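Startseite | Küche | Werkstatt | Wäsche | Haushalt A–Z | Kontakt

Ordnung in Schubladen, Kisten und Kleinteilen

Vor einigen Jahren bin ich mit meiner Familie in eine Wohnung gezogen, die zwei Zimmer weniger hatte als die alte. Dazu gibt es einen Kellerraum, in dem ich meine Werkbank habe. Damals musste ich lernen, wie man Sachen so aufbewahrt, dass man sie wiederfindet. Deutsch ist nicht meine erste Sprache, ich bitte also um Geduld, wenn ein Wort nicht ganz richtig sitzt. Die Tipps selbst habe ich alle ausprobiert, manche mehrmals.

Zuerst ausräumen, dann kaufen

Der häufigste Fehler, den ich gemacht habe: Ich bin in das Geschäft gegangen und habe schöne Boxen gekauft, bevor ich wusste, was hinein soll. Danach standen die Boxen leer im Flur und die Schublade war voll wie immer. Heute räume ich zuerst eine einzige Schublade vollständig aus, lege alles auf ein altes Bettlaken und sortiere dort. Eine Schublade am Abend ist genug. Wer die ganze Küche auf einmal anfängt, hat um Mitternacht keinen Platz mehr zum Essen und schiebt alles irgendwie zurück.

Die leere Schublade wische ich mit lauwarmem Wasser und einem Tropfen Spülmittel aus. Krümel in den Ecken gehen am besten mit einem trockenen Backpinsel heraus. Danach eine halbe Stunde offen lassen. Erst dann messe ich: Breite, Tiefe, und auch die Höhe, die ich früher immer vergessen habe. Unsere Besteckschublade ist innen 338 Millimeter breit, und ein Einsatz von 300 Millimetern passt gut hinein. In den Streifen daneben lege ich Strohhalme, Spieße und das lange Thermometer.

Einsätze aus Pappe

Man muss keine teuren Einsätze kaufen. Ich schneide Schachteln von Tee, Müsli oder Schuhen auf die richtige Höhe und klebe sie mit doppelseitigem Band aneinander. Der Schnitt wird gerade, wenn man ein Metalllineal anlegt und mit dem Messer mehrmals leicht darüberfährt, statt einmal mit viel Kraft. Wer möchte, beklebt die Pappe mit Packpapier. In der Küche halten solche Einsätze bei uns ungefähr ein Jahr, im Schlafzimmer viel länger.

Für Strümpfe, Ladekabel und Nähzeug nehme ich sie immer noch. Bei Messern bitte nicht. Messer gehören in einen Block, an eine Magnetleiste oder in eine Hülle.

Schraubenkisten und die Sache mit der Werkbank

Im Keller war es lange am schlimmsten. Ich hatte eine große Kiste, in die alles kam, was beim Reparieren übrig blieb: Schrauben, Dübel, ein Scharnier von einem Schrank, den wir schon lange nicht mehr besitzen. Wenn ich eine bestimmte Schraube gebraucht habe, habe ich gekippt, gesucht, geflucht und am Ende doch eine neue Packung gekauft.

Jetzt habe ich drei Arten von Behältern. Flache offene Kisten für Teile, die ich gerade benutze. Gläser mit Deckel für Schrauben und Nägel, nach Länge sortiert. Und eine einzige Kiste für Unklares, die nicht größer sein darf als ein Schuhkarton. Ist die Kiste für Unklares voll, wird sie durchgesehen, vorher kommt nichts Neues hinein.

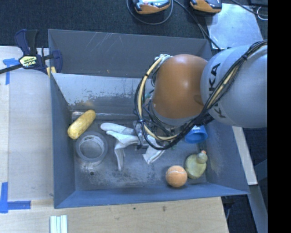 Bei den offenen Kisten habe ich gelernt, dass weniger Inhalt schneller zum Ziel führt. Wenn der Boden noch zu sehen ist, greift man hinein und hat das Richtige in der Hand. Liegen die Teile in mehreren Schichten, wühlt man. Ich fülle eine Kiste darum höchstens bis zu einem Drittel und nehme lieber noch eine zweite. Kleine Teile, die über den glatten Boden rutschen, bleiben ruhig, wenn man ein Stück Antirutschmatte hineinlegt. Die gibt es als Rolle, und der Rest passt unter das Schneidebrett in der Küche.

Metallkisten bekommen im feuchten Keller gerne Rost an den Kanten. Leichten Flugrost reibe ich mit feiner Stahlwolle ab, wische mit einem trockenen Tuch nach und gebe ganz wenig Nähmaschinenöl darauf. Überschüssiges Öl wieder abwischen, sonst sammelt sich der Staub. Getränkte Lappen nie zusammengeknüllt liegen lassen! Einige Öle, vor allem Leinöl, können sich dabei von selbst erhitzen. Ich breite solche Lappen draußen flach aus, bis sie ganz trocken sind.

Beschriften, aber richtig

Meine ersten Etiketten waren zu genau. Auf einem stand die Größe, das Material, der Kopf der Schraube und wofür ich sie gekauft hatte. Nach einem halben Jahr stimmte keines mehr. Jetzt schreibe ich nur ein oder zwei Wörter mit einem dicken Stift auf Malerkrepp. Es lässt sich abziehen und neu kleben, und wenn es schief ist, stört es mich nicht.

Bei Gläsern klebe ich eine Schraube mit Heißkleber außen auf den Deckel. So sieht man von oben sofort, was drin ist. In der Küche mache ich es anders: Gewürze stehen bei uns in einer tiefen Schublade, also kommt der Name auf den Deckel und das Haltbarkeitsdatum auf den Boden des Glases. Den alten Kleber von gekauften Gläsern bekommt man mit Speiseöl ab — etwas Öl auftragen, 3 Stunden warten, abreiben und mit heißem Wasser spülen.

Kabel und Schläuche

Verlängerungskabel sollte man nicht um den Ellenbogen wickeln. Ich habe es jahrelang so gemacht, und alle meine Kabel hatten am Ende eine Drehung, die nicht mehr herausgeht. Besser legt man lockere Schlaufen, einmal von vorne und einmal von hinten, und bindet sie mit einem Klettband zusammen. Das Klettband bleibt immer am Kabel, auch wenn es benutzt wird, sonst ist es weg.

Den Gartenschlauch entleere ich im November ganz, indem ich ihn über die Schulter lege und langsam durchgehe, vom einen Ende bis zum anderen. Dann rolle ich ihn groß auf und hänge ihn über einen alten Eimer, den ich mit dem Boden an die Wand geschraubt habe. Im Eimer selbst liegen die Spritze und die Kupplungen.

Vorräte

Für Mehl, Reis und Linsen benutze ich rechteckige Dosen, runde verschenken im Regal zu viel Platz. Unsere sind von Ivari, die Deckel schließen gut, nur in die Spülmaschine würde ich sie nicht stellen. Die Dosen von Teseck, die ich vorher hatte, waren schöner, aber nach einiger Zeit wurde die Dichtung hart. Vor dem Nachfüllen wird die Dose geleert, ausgewischt und der Rest obenauf gegeben. So wird das Alte zuerst verbraucht. Ein Lorbeerblatt soll gegen Motten helfen; ich lege eines hinein, verlasse mich aber mehr auf den Deckel.

Reis kaufe ich im großen Sack im Laden Đặng, gleich um die Ecke. Was nicht in die Dose passt, bleibt im Sack, den ich fest zurolle und mit zwei Wäscheklammern schließe. Als Messbecher liegt eine alte Kaffeetasse in der Dose: eine gestrichene Tasse sind bei mir 200 Gramm, und das reicht für drei Personen.

Was ich wieder aufgegeben habe

Vakuumbeutel für Winterjacken. Die Luft kam zurück, und die Daunen haben sich lange nicht erholt. Ebenso das Aufhängen der Pfannen an einer Stange über dem Herd, das Fett setzt sich auf alles. Und die drehbare Platte von Komden im Eckschrank: Sie dreht sich gut, aber kleine Flaschen fallen hinten herunter, und dann muss man mit dem halben Körper in den Schrank. Ich habe sie jetzt auf der Werkbank, darauf stehen Leim, Öl und die Dose mit den Pinseln. Dort ist sie sehr praktisch.

Wer für den Eckschrank eine bessere Lösung kennt, kann mir gerne über die Kontaktseite schreiben.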